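Reviews > Civic Tools > Campaign Finance Trackers

Juhl Donor Lookup: a review after one primary season

Tuesday, May 28, 2024

I cover county and state races for a small newsletter in Asville, and most of what I write about money starts with a filing somebody would prefer I skipped. For years I did this with the state's own search page and a spreadsheet. In March I paid for Juhl, a donor lookup program that pulls in state and federal contribution reports and lets you search them by name, employer, address or committee. I have used it most working days from then until the primary.

The single-user plan cost me $111 for the season. There is a newsroom plan at $468 a year, which adds shared folders and alerts for up to five people. I did not try that one.

Setup took an evening. You pick your state, pick the committees you want to follow, and wait for the first download. Mine finished overnight. The program runs in the browser, so there is nothing to install, but it does want a fairly recent machine. On my older laptop the results page was slow to scroll.

Search is the reason to buy it. The state page wants an exact spelling and gives you 50 rows at a time. Juhl gives you everything in one table and catches most variants of a name. I looked up the main PAC in our state senate race and got 762 contributions back, sorted by date, with the employer column filled in where the donor had given one. The same job by hand used to take me a weekend.

It also groups donors who share an address. That was how I found that a cluster of checks to a county commission candidate had come from one office suite in Pukelthorpe, all in the same week in May. None of that is illegal. It was worth a paragraph, and the candidate's office confirmed it when I called.

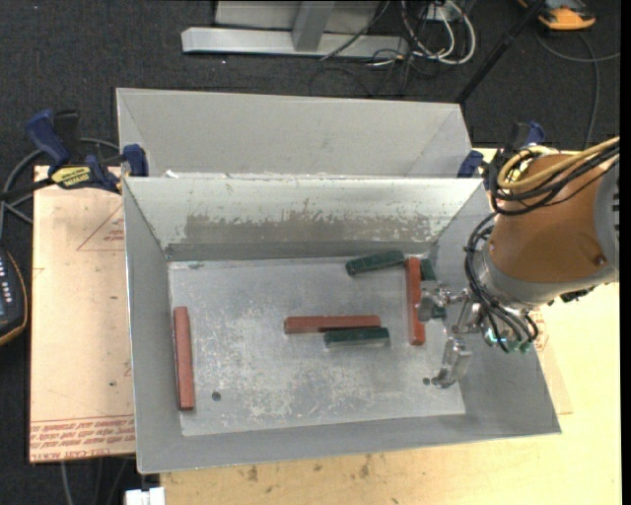
One reader wrote back after my first short note on the program to say that the address grouping had burned her twice, both times by lumping together unrelated tenants of a large apartment building. She now checks the unit number on the original report before she writes anything down. I do the same. Juhl drops unit numbers from the address when it builds a group, and you have to open the filing to see them.

The name matching has a similar problem. A father and son with the same name in the same town will usually be merged into one donor. You can split them, but the split is saved only on your account and does not survive a full refresh. I lost an afternoon's work that way in April and now keep my own notes outside the program.

Updates are decent. Federal reports showed up within a day of filing. State reports took two or three days, and paper filings took longer than that. If you are writing on the night of a deadline, you still need the state page open in another tab. Juhl puts the date of its last update in small gray type at the bottom of the results, and I would like to see it at the top.

Exports are plain CSV files and open without trouble. The charts are not much use. They round the totals, and the pie chart puts every small donor into "Other," even in a race where small donors were most of the money. I turned the charts off.

I also tried Jalora, the free alternative, for two weeks. Its table is easier to read and it links straight to the scanned report. It covers federal races only, though, so for a school board or a state house seat it is no help. If you follow Congress and nothing else, start there and keep your money.

Support answered both of my emails. The first was about a missing committee, and they added it in four days. The second was about the refresh wiping out my splits. They said they knew about it and gave no date for a fix.

I will renew for the fall. It saves me enough time on searches to be worth the price, and I trust the totals as long as I check the large ones against the filings. I would not print a donor's name from it without opening the report first.

Comments (3)

precinct9: Does it handle loans from the candidate to the campaign? Our state page lists them separately and I always miss them.

Reply from the author: Yes, under a separate tab called Receipts, Other. They are not included in the main total.

tallgrass: Ran our city council race through it and got 2304 rows, over half of them under $50. Export worked fine. Agree on the pie chart.

Contact | Copyright 2024 | Back to top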